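# Where the Bottle Goes

Isla Merrick keeps her kitchen trash in the pantry, behind a door, with a lid on it. Until September she kept her recycling there too, in a second can with a second lid. Most of the bottles in the house never made it that far.

"They stopped on the desk," she said. "Or the windowsill, or the floor next to the couch. The can was 5 steps away and that was too many."

Merrick runs a small home-organizing business in Tilden, and she had been telling clients for years to put storage where the mess lands. She had not done it with her own trash. When she finally did, she took out the lidded cans and put a small open basket in each room where people drink, eat or unwrap things. She has 4 of them now.

The idea is an old one in offices, where nearly every desk used to have its own wastebasket. Homes tend to work the other way. A big can goes in the kitchen, a small one in the bathroom, and everything produced in between has to be carried.

A good basket for a living space is light, open at the top and wide enough that a bottle dropped from standing height goes in. Plastic mesh does well. It weighs little, it rinses clean in the tub, and the holes let air in, so a damp carton doesn't sour as fast. The drawback is that it leaks. Anything with a swallow left in it will end up on the floor, so a mesh basket needs a liner.

Liners are where most people go wrong. A bag that is too small slides down inside the basket with the first heavy item. The rim should fold over the top edge by 3 inches or so, all the way around. If the bag is loose, twist the extra and tuck it under the fold. Merrick likes a thin, see-through bag, partly for the price and partly so she can tell what is in there before she ties it off.
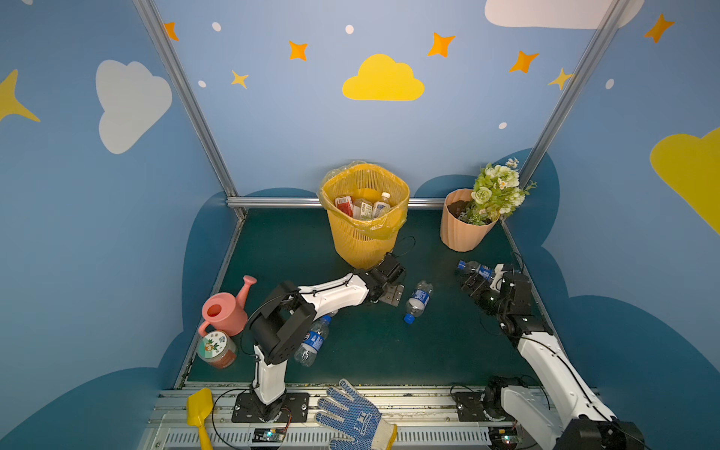 Color is a matter of taste, but there is a case for a bright one. Merrick started with gray baskets from Skoklow, a housewares shop near her office, and found that guests kept asking where the trash was. She swapped them for yellow and the question stopped. Children find a yellow basket faster too. In a child's room, where the walls may already have clouds or stars or trucks on them, a loud color fits right in.

What stands next to the basket matters more than people expect. An empty corner with a trash basket in it looks like a trash corner, and things start to pile up there. Merrick puts a flower pot beside hers. In a room with poor light she uses artificial flowers, set in a real pot so they don't tip. Roses and daisies hold their shape well, and a few leaves over the rim hide the stems. Dust them with a soft paintbrush every couple of weeks.

Keep cords away from the base. A basket gets picked up, set down and kicked, and a thin cable on the floor beside it will be dragged along sooner or later.

Then there are the bottles themselves. Water bottles are the worst offenders in most houses because they don't smell and don't spill, and a half-finished one always looks like something you might come back to. They roll under furniture and stay there. Merrick's rule is that any bottle lying on its side is finished. Pick it up, empty it on a plant if there is water in it, and drop it in.

She keeps a plastic watering can in the same room for that purpose. Leftover water goes into the can through the day, and real plants get it in the evening. Jars are worth a second look before they go. A clear one with a good lid can hold the small hardware that turns up during any cleanup, such as screws, hinges and picture hooks.

In a mixed basket, sorting still has to be done at some point. Some towns take bottles with the caps on and some don't, so check the local rules. Merrick sorts once, at the pantry door, on the night before pickup. The bottles come out, the food cartons get flattened, and a fresh liner goes in. She says it takes her 2 minutes a basket.

Her husband still leaves his bottles on the windowsill. She has ordered another basket.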